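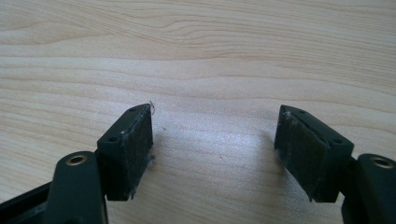
Jaws open over the table, both pads in view.

Mommont hand-held gripper - loan unit inspection
Date: 2021-06-19
Inspector: Toivo Savolainen
Unit no.: 289
Supplier: Petkov

1. Mounting arms, left and right - OK
No comment.

2. Brass-lined holes in arms - OK
One near the top of each arm. Keep grease out of them.

3. Pad blocks - OK
Two screw holes on top of each block. Check screw torque at the next service.

4. Friction pads - ATTENTION
Both scuffed and dusty. Left pad has a thin wisp of fiber or debris at the tip and slightly frayed edges. Right pad has whitish streaks and looks slightly peeled or worn at the lower corner. Brush clean, then look at the edges again. Order one spare pair from Petkov before we decide on purchase.

5. Trigger travel - OK
Smooth over the full stroke. A little stiffer than the Starnitz we had in May.

6. Handle and grip - OK
Comfortable with gloves on.

7. Paperwork - OPEN
Manual received. Page 11 (pad replacement) is missing from our copy - Petkov to send.

Result: fit for continued trial use once item 4 is cleaned.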